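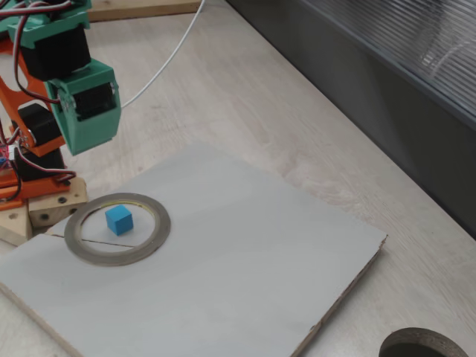 Workbench height

Workbench height is the vertical distance from the floor to the top of a work surface. It is normally set from the standing elbow height of the user. Fine assembly is done slightly above the elbow — heavy planing and filing well below it.

A seated bench needs clear knee space under the top. Adjustable benches use a crank, a pin rack or a powered column. The Tandov pattern, with pin holes spaced 40 mm apart, is rated for a load of 373 kg.

Search articles Go

Comments

Aarti Dwivedi: Is the 373 kg with the vise fitted?

Digby Costigan: Mine is set at 100 cm and my back is fine.

This site uses cookies. Accept Settings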